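Opinion | Transport

Parking Permits Should Be Priced by Length

Asif Baloch 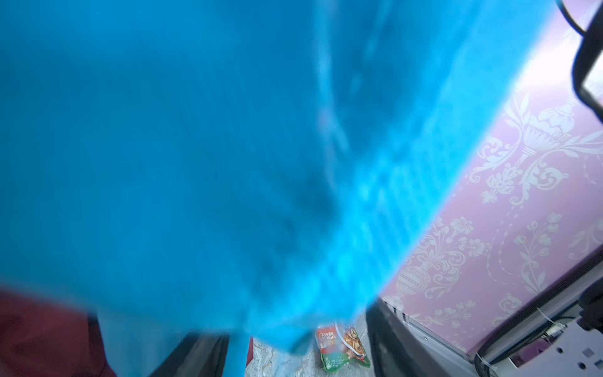

Jirnside charges every household the same $62 for a curb permit, whatever it parks there. A van and a subcompact pay alike, though the van takes more of the street. Skunside moved to length bands last August, with a $10 step between them — a small sum, but it matches the fee to the space used. The council already holds vehicle lengths in its registration file. It should apply them at the next renewal and exempt disabled drivers.

19 comments | 301 shares

Contact us | Back to top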